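Open day at Flercombe: what I saw and what I'd ask
Speaker notes, 17th January. Keep to time, leave room for questions.

Opening
Ask for a show of hands: who has been to a robot demo in the past year? Who came home and bought one? Pause. Let them look at each other.
Say where I stand. I run a packing floor. I like machines that earn their keep and I've signed for two that didn't.

The day itself
Mirnusa opened the doors of its Flercombe site in September. They printed 118 badges. The tour ran 28 minutes, coffee included, and the coffee got the longer half.
First stop was the Saliba line, behind glass. Fast, clean, very loud. It was moving identical boxes from one belt to another. We've had that in our building for years, so I won't spend time on it.
Second stop was the table demo, running software they call Akia. The pitch: it handles household items it hasn't been set up for, in any order. That would matter to us. Our returns bench is all odds and ends.

What I asked
How many tries had it had on these same items? Answer: 500 practice runs.
How many worked? They said they'd get back to me. I've had a newsletter.
Who sets the table between runs? A person does. Is that person in the cost sheet? (Wait for the laugh, then move on. It's a real question.)
Could I put my own coffee mug down? No, for safety reasons. I was holding a mug made of paper.
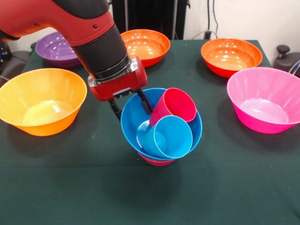

My returns bench gets dented tins, torn bags, things with the lid half off. The Akia table had plastic bowls and cups, and the bowls were in bright colors on a plain dark green cloth. Fair enough for a first show. But one part did get my attention: the gripper with a finger on each side of the blue bowl's rim, and the inner finger right up against the red cup. Tight spaces like that are where our people slow down too. I'd pay to see it done with a torn bag of rice.

What I'd want before a trial
Their trial price covers 54 hours on site. Ask what happens in hour 55.
All runs on video, the bad ones too.
Our items, packed by us, opened in front of them.
One of our own staff resetting the bench, with a stopwatch.

Close
I'm not telling anyone to stay away from Flercombe. Go, and take something awkward in your bag. Then ask if you can put it on the table.
Questions. If someone brings up jobs, give it a proper answer and skip the last slide.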